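Grace Before Tea

Consuelo Salcedo had never prayed aloud in front of anyone but her husband. Now her son, who was 4, had asked her to say grace the way they did at Kgomotso's house.

"You start," she told him.

"I don't know the words."

Neither did she. Her own mother had kept a rosary in a drawer in Tremura and never taken it out. Consuelo had come to church at thirty, by herself, and sat at the back until October, when Kgomotso Dlamini moved her bag and made room.

She rang Kgomotso from the hall while the soup went cold.

"What do you say before you eat?"

"Thank you, mostly," said Kgomotso. "Then we eat." 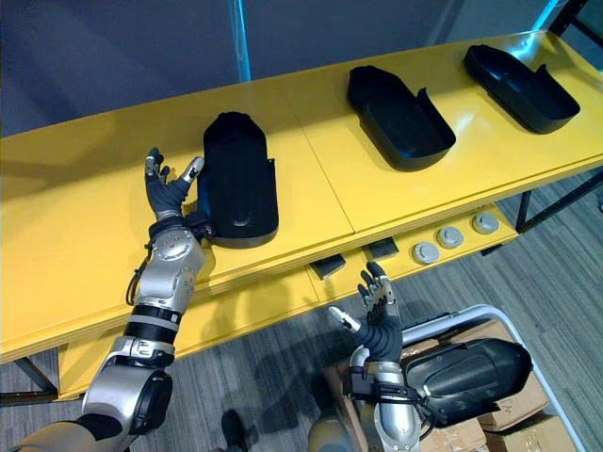 Black plastic shells on the long yellow table.

Consuelo went back and sat down. Mateo had already shut his eyes and was holding his spoon in both hands.

"Thank you for the soup," she said.

"And the bread," said Mateo.

"And the bread. Amen."

He opened one eye to see if it was finished. She passed him the butter.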